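Small Tables, Short Meals
A gallery of places where people put food down

I have been suspicious of the phrase "snack station" since Pellemex started printing it in their catalog. It used to be called a table. Then somebody put a drawer under the table, raised the price, and now there are people who will tell you with a straight face that it changes how a workplace eats. I doubt it. I have spent the better part of a March looking at these things in offices, hallways, a dentist's back room and one rented cottage, and what I found was food sitting on furniture.

The pages of the catalog show a pear, a linen napkin and a glass of water with a slice of something in it. I have yet to meet that pear in person. So this gallery is meant as a correction, or at least a second opinion. Lukian Ivanyshyn came along for part of it and disagreed with me most of the time. I've left a few of his objections in where I couldn't answer them.

A note on terms. By "small table" I mean anything one person could carry through a door without taking the door off. By "meal" I mean whatever was there when we were.

The argument for drawers

The whole case for the modern snack table rests on its drawers. You are supposed to keep napkins in one and spoons in the other. I asked at 4 different offices what was in the drawers and got batteries, takeout menus, more batteries, and "I don't think that one opens." The Takács two-drawer model has a leaflet that suggests "tea storage." Show me the tea.

Lukian says a drawer full of batteries is still a useful drawer. Fine. But then sell it as a battery drawer.

The argument against legs

A table with legs lets you see what has rolled under it. A table on a cabinet has no under, so crumbs go down the back, where they stay until someone moves out. Cabinet people say this makes for a tidier room. It makes for a room where the mess is harder to reach, and I don't see how that's the same thing. I looked behind a Dimine cabinet in the cottage and found a cracker that I would guess was older than the lease.

On gray

Everything is gray now. I was told by a salesman that gray "lets the food speak." What food was he thinking of? A boiled egg on gray looks like evidence. A sandwich on gray looks like it's waiting to be identified. About the only thing I'll grant is that citrus does well on it, and citrus does well on anything, including newspaper.

The older tables we saw were brown or white or had been painted green by a previous owner, and no one seemed to be eating any worse off them.

The matter of size

The Pladton people make a square top they call "a generous setting for one." I put a dinner plate on it, then a glass, then my elbow, and the elbow had to leave. As a place to set down a drink and a piece of fruit on your way somewhere else, it works. That is a much smaller claim than the one on the box, and I wish they'd make it.

Finn Hollmann, who lent us the cottage, has eaten breakfast off a table like this for 2 years and says he has no complaints. He also eats breakfast standing up, so I'm not sure his vote should count for the chair question.

The energy drink problem

No catalog has ever shown an energy drink. In real rooms there is one on every second surface. They're tall and thin, they go over if you look at them wrong, and they have more going on in the way of printing than anything else in the room. Put one on a plain gray top and that is the only thing you'll notice from the doorway. All that careful matte finish, beaten by a can.

I used to think they were a sign of people eating badly. Now I think they're a sign of people not wanting to wait for the kettle, and having stood by the kettle in a couple of these offices I can't blame them.

Fruit, and who it's for

Somebody puts an orange out. It may be a clementine or a tangerine; I can't tell them apart at any distance and I don't believe most people who say they can. The theory is that if fruit is visible, fruit will be eaten. My own experience is that visible fruit gets looked at with approval by everyone who walks past and then goes soft. One office told me the weekly fruit delivery had been a great success. I asked how much of it got thrown out and they said they'd have to check.

A single small orange has a better chance than a bowl. You can pick it up without feeling you've disturbed a display. I'd still bet on the can going first.
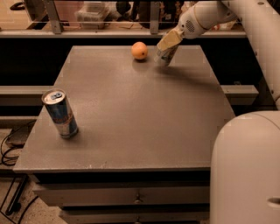

Then there's packaging, which the catalogs also leave out. Little cartons and packets are what people really have with their drink, and a table that can't take a little carton without looking messy has failed at its one job. By that test the plain square tops do all right. I didn't want to come to that conclusion and I'm writing it down under protest. Three small things fit. Whether you could then find room for a plate is a question I've already answered above.

Knobs

A small metal knob in the middle of a drawer is the one feature I have nothing against. You can find it in poor light with one hand. The Takács recessed grip, by comparison, collects jam. Lukian thinks knobs catch on pockets, and he did lose a belt loop that way in the dentist's back room, but I maintain he was walking too close.

Light

Showrooms are lit like operating theaters. Most snack tables live in a corner with one warm lamp somewhere off to the side, and half the color charts mean nothing there. The "dove" and the "pebble" looked the same to me after dark. Dimine charges extra for the pebble. Before paying it, take the sample into your own hallway at nine in the evening and see if you still have an opinion.

Speckle, on the other hand, I've come around on a little. A slightly speckled top hides sugar. Whether hiding sugar is a good idea depends on how you feel about ants.

What it costs

The most expensive table we looked at was 296 before delivery, and it had the same two drawers as the others. I asked what the difference was and was told "presence." The cheapest came out of a garage with one knob missing and a stack of old road maps in the top drawer, and people had been leaving their lunch on it quite happily for as long as anyone could remember. The leaflet for the expensive one says to allow up to 12 weeks.

Lukian bought one, by the way. The gray. He says it's for the hallway, and so far he has put his keys on it.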